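How to run a gripper table at an open day
Filed under: Workshop notes, Rusetti

We put the hand-held gripper out at the Rusetti open day in June and 112 people had a go. By mid-afternoon I had opinions, so I wrote them down.

1. Clear the table
Visitors will pick up whatever is nearest, including your lunch. Leave bare wood in the middle and push everything else well back. Start with the jaws apart and a little above the surface, and let people look before they squeeze.

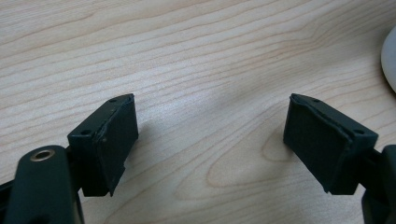 2. Check the pads
Ours are dark and rubbery and getting ragged at the edges. They still grip. Flitex sells replacements in bags of 40, a lifetime's supply or one school holiday's worth. Run a finger along the edges before the doors open, and have the right screwdriver in your pocket — not in the van.

3. Hand it over
Give one instruction: close slowly. Everyone ignores it. Bring the jaws in over bare table a few times first, then try an object. Flat metal things are harder than they look, so save them for the confident ones.

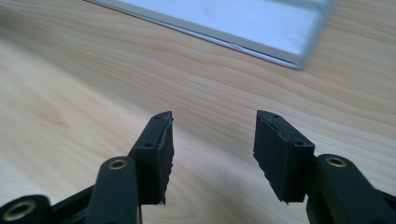
Comments

Wattanapong: We did this at Itness last year and slow closing never caught on there either. We put a kitchen sponge out first and worked up to the flat stuff after morning tea. Bring a spare sponge.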